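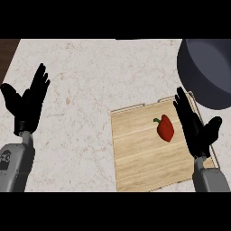
A Day at the Skostmont Kitchens

26th February
By Randa Matar

I'll start with the hairnet, since everybody who has seen my selfie has started with the hairnet. You get one at the door at Skostmont, along with blue shoe covers, a white coat two sizes too big and a sticker with your name on it. Mine said RHONDA. I wore it proudly all day.

For those who haven't been following along, I run the lunch side of a small catering outfit (there are five of us, six in the summer), and I've been wanting to get inside a proper central kitchen for years. Skostmont cooks for schools, two hospitals and a bunch of office cafeterias, and they opened the doors for one day to people in the trade. I signed up in the first minute. My sister thinks this is a sad way to spend a day off, but she collects stamps, so.

The kitchen is out past the ring road, in a low building that used to be a furniture showroom. You can still see where the big windows were. Parking was a mess! Get there early if they do it again, and don't follow the sign that says Visitors, it takes you to the loading dock and a man will wave his arms at you.

We were split into groups of 14 and I ended up with Abílio Morais, who runs the vegetable prep room and has been there long enough to remember when it was one sink and a radio. He talks fast and walks faster. I liked him a lot.

The prep room is the reason I went. They make 400 meals in a shift on the small line, and every one of those starts with somebody washing, trimming and cutting. If you've done it you know what it does to your hands and your shoulders. I did peppers and onions for a whole winter once, at my first job, and by spring I couldn't open a jar. So when the invitation said they were moving some of that work onto robots, I had feelings in both directions before I even got out of the car.

The way they've gone about it surprised me. I had pictured a big steel machine with a chute, peppers in one end and strips out the other. They have one of those too, a slicer from Uysal, and it's great and it's extremely loud. But the slicer wants everything to arrive already topped, cored and more or less the same size. Someone has to stand there and feed it. That someone gets the dull part of the job and none of the nice part, and Abílio said straight out that it's the station people ask to be moved off.

So the newer project, which they call Lurnska, goes after the hand work. It's a robot with two arms and proper five-fingered hands, black ones on gray forearms, working over a counter the way you or I would. They're building it up in simulation first. We were taken into a side office with a big screen and a row of kitchen chairs, and there was the whole thing in computer graphics: a cutting board, a red bell pepper lying on it, a big dark pot in the corner, and the two hands open over the counter. I laughed out loud at the marble. Abílio's real counters are stainless with about a million scratches, and somebody behind me asked when the renovation was happening.

The person who showed us this part was Hülya Aksoy, and she was patient with us, because cooks in a group are terrible. We all had notes. Where's the knife? Why is the board at an angle? (I work with mine at an angle too, so I kept quiet on that one.) A man from a hotel wanted to know why you'd give a robot thumbs when what you want is a blade, and she said the slicing is the easy bit and they already own a slicer. What they want help with is picking a thing up, turning it the right way around, holding it steady and putting it down again where the next person expects it. A pepper is a good one to practice on, she told us. It rolls, it's slippery, it's hollow so it squashes if you squeeze it, and no two have the stem in the same place.

I've cut up I don't know how many thousand peppers and I had never thought about any of that. My hands just do it.

Now to what I really wanted to know, and what I suspect you do too: what happens to the people? I asked, and to Skostmont's credit they let us ask it in the prep room and in the break room, with the crew there, and the managers wandered off to look at a freezer.

The crew have had a say in which jobs go in the simulation. They made a list. Mirsad Stojanović, who works the early shift and makes the best coffee in the building (I had two), walked me through it off a sheet taped to the fridge. Coring is on it. So is feeding the slicer, lifting out of the deep wash tanks, and anything involving celery root. Tasting isn't on it, and neither is checking deliveries or sorting out the trays for kids with allergies, which they all said they wouldn't hand over to anything or anyone. I thought it was a pretty sensible list. I'd put dried chickpeas on mine, the ones that get under the mats.

Mirsad wasn't selling it, though. He said he likes prep. He likes the first hour, when it's quiet and he's got a crate in front of him and his own knife, and if the robot takes the crates then what he's got left is the checking and the moving and the paperwork, and he didn't come into kitchens for paperwork. He'd been offered training to look after the arms once they arrive and he hadn't made up his mind. There's a bit more money in it. He shrugged when he said that.

A younger woman at the same table saw it completely the other way. She has a bad wrist and she can't wait. She'd also been spending time with Hülya's team, sitting in front of that screen telling them what a cook would do next, and she said it was the first time anyone with a laptop had ever asked her how she does her job. It had made her slower for a while! She'd started noticing her own hands. She said she now turns a pepper stem-away before she picks up the knife, every time, and had no idea she did it until she had to explain it.

That stuck with me on the drive home. I train new people by standing next to them and saying "no, like this," and it's a rotten method. I'm going to try writing down one job, just one, the way they've been doing. Probably the pepper, now that I've got it on the brain.

Some things I'm less sure about. The shifts are changing in March, and a couple of people I talked to had heard about it from each other before they heard it from the office. The current plan is that nobody on prep loses hours and three of the crew move over to a new dispatch room. Okay, but dispatch starts later and ends later, and if you've got kids at school that's a very different day. Santino Navarrete from the operations side took our questions at the end and he didn't have an answer about childcare. He wrote it down. I'd like to know if he got anywhere with it.

And there's no date for the real arms going onto the floor. I pushed a little and got a smile. The work is on the screen for now, and the prep room I walked through was people, knives, crates and that screaming slicer. If you're picturing a robot kitchen, you'd have been let down. I wasn't, but I'm easily pleased by a walk-in fridge with good shelving. (The shelving is by Stalten and it slides! I took down the name and then I looked up the price and then I put the name away again.)

Lunch was in the staff canteen and it was red pepper soup, which got a cheer. It needed salt. The bread was lovely. I sat with the hotel man, who had come around a little on the thumbs, and a school cook who wanted the Uysal slicer so badly she'd gone back to look at it during the coffee break.

Would I go again? Yes, tomorrow. I'd bring earplugs for the slicer and ask to spend longer in the side office, where we got hurried along just as it was getting good. I'd also talk to the night cleaning crew if they'd let me, as the arms will have to be washed down by somebody and I never heard a word about who.

If you were in one of the other groups, tell me what you saw. We never made it to the bakery and I could smell it the whole time.

23 comments
61 shares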